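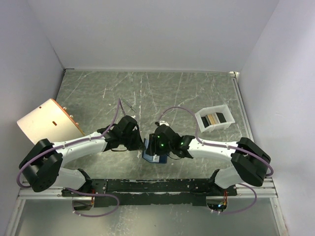
Two-Arm Cell Shown at Droltitz Open Day

September

Visitors to the Droltitz technical center were able to watch a two-arm bench cell at work during the center's open day this month. The cell, known internally as Farix, handles small flat parts and is used to study how two grippers can share one item on an open work surface without a fixture to hold it.

Farix consists of two arms of the same type, mounted on a common beam at the front of the bench and facing the same work surface. Each arm has white links, black joint housings and a black gripper with tapered fingers. The arms are controlled as a pair. Plain pale walls enclose the sides and back of the work surface, and tools and stock are kept inside the enclosure within reach of the arms, with a white open-topped bin on the right for thin items stored upright.

The demonstration program ran in two parts, morning and afternoon, with a break of 60 minutes between them for inspection of the joints and cables. Groups were admitted at intervals and stood behind a marked line at the front of the bench. Each group saw the same basic sequence. The arms moved in from the two sides, met over a flat blue item on the work surface, and worked on it from left and right. The item was then released and the arms returned to their start positions.

Eero Lindqvist, who leads work on the cell, gave the technical commentary. He said that the main difficulty with flat parts is the approach. A finger has to come down close to the surface to get hold of an edge, and a small error in height means that it either slides over the part or presses into the bench. With two arms, an error on one side is passed through the part to the other gripper.

"If one arm pulls by a millimeter, the other arm feels it," Lindqvist said. "We can let one side give a little. The question is how much, and when."

In the current software, called Azimi, one arm is assigned as the holding arm and the other as the moving arm. The assignment can change within a single job. The holding arm follows a position command with limited stiffness, so that it yields slightly when the moving arm applies force. A change of roles takes place only when both grippers report a stable grip. Lindqvist said that earlier versions used fixed roles and needed a full release and regrip whenever the work passed from one side to the other.

The second topic of the commentary was clearance. The grippers on Farix often work within a short distance of each other, and the wrists are wider than the fingers. The planner treats each wrist as a rounded volume with a margin added on all sides. When both volumes would overlap, one arm waits. Visitors asked why the arms sometimes paused with no obvious cause, and were told that most pauses come from this check.

Cable routing also drew questions. Purple cables on the cell run along the outside of the arms, with slack left above the grippers and beside the bases. Internal routing would be tidier, according to Lindqvist, but a damaged cable can be replaced from outside without opening a joint. The slack has to be checked after any change to the range of motion. A loop that is too short limits the wrist, and a loop that is too long can touch the other arm.

The center gave figures for the most recent endurance test. The cell was run for 1000 cycles on a single type of flat part. The run was stopped 134 times by the software, in most cases because a grip was not confirmed in the allowed time. Stops of this kind are cleared by an automatic retry, and the cycle is counted only once. Mechanical faults were recorded separately and were not included in the figures given to visitors.

A printed sheet handed out at the bench listed the changes planned for the next test run. They include a shorter grip confirmation time, new finger pads, and a revised start position for the left arm. The work surface will stay as it is. Lindqvist said that scratches and marks on it are useful for testing, as parts in normal use are seldom handled on a clean bench.

The afternoon part ended with a short session on manual operation, in which staff jogged each arm at reduced speed and showed the difference between joint motion and straight-line motion of the gripper. Visitors were not permitted to operate the cell.

Farix will remain in its present location through the next test run. A second cell, Fusus, is being assembled in the adjoining room and will use the same control software with a longer mounting beam. It was not shown at the open day. Requests for group visits can be made at the center's front desk.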